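Storing and Cleaning Rubber Seals, Gaskets and O-Rings

Most leaks around a household tap, pressure cooker or garden pump start at a seal that was stored badly, fitted dry or cleaned with the wrong product. The notes below cover the common types found in kitchens and small workshops.

Know the material

Black seals with no marking are usually nitrile or EPDM. The two look alike and behave differently. Nitrile tolerates oil and fuel but cracks in sunlight. EPDM tolerates hot water and weather but swells in petroleum grease. Silicone is used for cooker lids and food containers. It handles heat well and tears easily once nicked.

If the material is unknown, use silicone grease on anything except silicone itself. For silicone seals, a thin film of glycerin or plain soapy water is enough to seat the part.

Cleaning

Wash in warm water with dish soap. Work the soap into the groove side of the seal with a fingertip or a soft toothbrush. Rinse, shake off and dry on a cloth out of the sun. Do not use bleach, acetone or scouring powder. Vinegar diluted one to four removes limescale from EPDM in ten minutes; rinse well afterward.

Clean the groove as well as the ring. Scale left in the groove lifts the seal on one side and the joint will weep there however new the ring is. A wooden skewer clears most of it. Metal picks leave scratches that become leak paths of their own.

Removing a seal

Press the ring sideways with two thumbs until a loop stands up from the groove, then lift the loop. On small fittings, use a plastic pick or the corner of an old bank card. Lay the old ring on white paper and bend it back on itself. Fine cracks on the outside of the bend mean it should be replaced. A flat face on a ring that was once round in section means the same.

Measuring

Measure the groove if the old ring has swollen or flattened. Inside diameter and section thickness are the two figures a supplier needs. An 18 mm ring and a ring that has stretched to 18 mm are different parts. Umley and Medport both list rings by inside diameter first, then thickness; the Mallanitz chart reverses the order, and this is a frequent cause of wrong deliveries.

Fitting

Grease lightly. The ring should look damp, with no lumps. Roll it over threads with care, or wrap the threads in one turn of plastic film first and pull the film out afterward. Tighten plastic fittings by hand only. A quarter turn past contact is sufficient for most tap and filter housings.

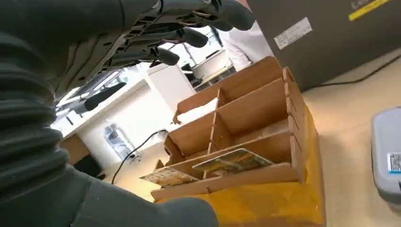

Nasrin Rezaei wrote in to disagree about the quarter turn. Her under-sink filter housing dripped at that setting and stopped at a half turn, and she has run it that way since March. She also found that keeping the grease off the top lip of the housing made it easier to open again with wet hands. A half turn is acceptable on large housings with a thick ring. On anything smaller than 36 mm, check the groove for scale before adding force.

Storage

Heat, light and ozone age rubber on the shelf. Keep spares below 25 degrees Celsius, in a closed bag or tin, away from electric motors and battery chargers. Do not hang rings on a nail or hook; they take a permanent kink at the point of contact. Store them flat and unstretched. Write the size and the purchase month on the bag.

Talc keeps natural rubber from sticking to itself. It is not needed for silicone and has to be washed off before use near food.

Replacement intervals

Pressure cooker lid seal: 18 months, or sooner if steam escapes at the rim.
Tap O-rings: on failure.
Water filter housing: every second cartridge change.
Garden pump: at the start of each season.
Preserving jar rings: once only, if the jars are heat processed.

Mixed assortment boxes are convenient for taps and hoses. The Amini box is adequate for cold water. Do not use assortment rings on gas fittings or pressure cookers; order the part listed by the manufacturer.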